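Ticket 921
Subject: Older desktop, no picture on the monitor, fans start then stop
Opened by: Guido Marino
Assigned to: Amerley Nutsugah
Site: Tornden, upstairs office
Status: Waiting on parts

Guido Marino wrote:

Hello Amerley, and sorry in advance for the length of this one. The gray desktop we use for the Pellegrini invoices has been getting harder to wake up since May, and now it won't wake up at all. I press the button, the fans go for a few seconds, and then everything goes quiet again. The monitor says it has no signal. I tried a different wall outlet, a different power cord, and a different monitor cable (the one from the front desk, which I did put back). Same thing every time.

Nothing was installed lately that I know of. The Rovard label printer was moved to another machine in the spring, but I can't imagine that matters. Most of our files are on the shared drive, thank goodness, but there is one folder of scans on that computer I would dearly like to see again.

Amerley Nutsugah replied:

Hi Guido, please don't apologize, I would much rather have too much detail than "it's broken"! You did all the right first steps. I have the machine on the bench at Drarkgate now with the cover off, and I've unhooked it from the wall. Your drive is out and in a labeled bag, so the scans aren't going anywhere while I poke around.

I took the memory out first. A machine that starts and gives up before showing a picture will sometimes come around once the modules have been reseated, and it costs nothing to try.

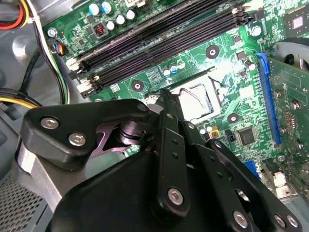
Memory slots with the modules out. Processor and graphics card still in place.

I went over the board with a flashlight and didn't find any swollen capacitors or scorch marks, which cheered me up. I tried each memory module by itself, in more than one slot, and got the same few seconds of fan every time. Then I did it again with the graphics card out and the monitor on the built-in connector. No change there either, I'm afraid.

Guido Marino wrote:

Thank you for looking after the scans! Is it worth carrying on, or should I be asking for a new computer? I'm fond of this one, but I don't want you spending your whole week on it.

Amerley Nutsugah replied:

It's worth carrying on, at least for one more round. My suspicion has moved over to the power supply. I borrowed a known good one from the spares shelf, plugged it in, and the computer started and stayed on for 13 minutes before I shut it down myself -- picture on the monitor and all. So the board, the memory and the processor look all right to me so far.

I've copied the part number from the old supply so that we order a proper match. Please don't let anyone buy one by wattage alone, the plugs and the shape have to agree with the case too.
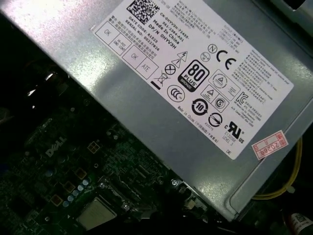

Power supply label. DP/N 0HYV3H, 80 PLUS Bronze.

The replacement is requested under order 465. When it comes in I'll fit it, put your drive back, and leave the machine running through an afternoon before I bring it over to Tornden. If you need any of the scans before then, send me the file names and I'll copy them to the shared drive.

Guido Marino wrote:

Wonderful news, thank you. Only the folder called "Pellegrini spring" if you have a minute, the rest can wait.

Amerley Nutsugah replied:

Copied over just now. Leaving the ticket open until the part arrives.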